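Eine Greifer-Vorführung für den Tag der offenen Tür vorbereiten — so mache ich das

Stoff greifen vor Publikum, Schritt für Schritt 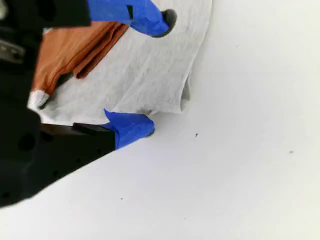 Ich habe im April wieder einen ganzen Tag lang Besucher an unserem Tisch gehabt und hinterher mehrere Mails bekommen, wie man so eine Vorführung aufbaut. Also schreibe ich es jetzt endlich mal auf. Ihr braucht dafür einen Arm mit zwei Fingern, eine glatte helle Tischplatte, ein paar Kleidungsstücke und gute Nerven (Kinder stellen die besten Fragen, aber alle gleichzeitig!).

Was auf den Tisch kommt

Ich nehme Stoff, weil den jeder von zu Hause kennt. Würfel stapeln sieht hübsch aus, aber nach zwei Minuten gehen die Leute weiter. Bei einem zerknitterten T-Shirt bleiben sie stehen und fiebern mit. Am besten funktionieren weiche Strickstoffe in Farben, die sich gut voneinander abheben, Grau und Rostbraun zum Beispiel. Reinweiß auf weißer Platte lasst bitte bleiben, da sieht in der zweiten Reihe kein Mensch mehr etwas.

Die Finger vorbereiten

Blaues Klebeband um die Finger, fertig. Das muss nicht schön sein, meins wirft überall Falten. Wichtig ist nur, dass die Gummikuppe frei bleibt, falls euer Finger eine hat. Vor dem Einlass ziehe ich einmal kräftig an jeder Wicklung, und wenn sich etwas löst, kommt es runter und wird neu gemacht. Eine Ersatzrolle liegt immer unter dem Tisch.

Der Ablauf

1. Den Arm in Ruhestellung fahren und den Stoff auf den Tisch legen. Locker hinwerfen, bloß nicht glattstreichen! Ein flach liegendes Shirt ist viel schwerer zu packen als eins mit Falten.

2. Den Greifer weit öffnen und von der Seite an eine Falte heranfahren. Ich bleibe hier absichtlich langsam, auf 10 Prozent der Höchstgeschwindigkeit. Das gibt mir Zeit zum Erzählen.

3. Die Finger so ausrichten, dass der Stoffwulst zwischen ihnen liegt. Kurz anhalten und das Publikum raten lassen, ob es klappt.

4. Schließen, eine Handbreit anheben, warten. Rutscht der Stoff heraus, einfach noch mal. Die Fehlversuche kommen bei uns fast besser an als die Treffer.

5. Ablegen, öffnen, zurück in die Ruhestellung. Erst dann darf jemand an den Tisch und den Stoff neu hinlegen.

Ein Durchgang dauert bei mir 90 Sekunden, mit Fragen natürlich deutlich länger.

Wenn zwei Teile übereinanderliegen

Das ist die Variante für Fortgeschrittene, und ich zeige sie erst, wenn der einfache Griff sitzt. Ein kleines Tuch kommt gefaltet auf das Shirt, und der Arm soll nur das untere Teil am Rand fassen. Fahrt dabei möglichst flach an und achtet darauf, wo das Gehäuse hinkommt — ich habe lange nur auf die Fingerspitzen geschaut und mir mit dem Rest das obere Tuch quer über den Tisch geschoben.

Software und Kleinkram

Die Abläufe liegen bei mir als fertige Sequenzen in Istideo, je eine pro Kleidungsstück. Am Vorabend spiele ich alle 14 einmal durch. Wer mit Joltetti arbeitet, kann es genauso machen, dort heißen die Sequenzen nur anders. Den Not-Halt hat bei uns immer eine zweite Person in der Hand, die sonst nichts zu tun hat. Darüber diskutiere ich auch nicht.

Und noch etwas zur Tischhöhe: Wenn Schulklassen kommen, stellt ein Podest davor, aber außerhalb der Absperrung. Wir hatten beim ersten Mal keins, und die Kleinen haben den halben Vormittag nur die Tischkante gesehen.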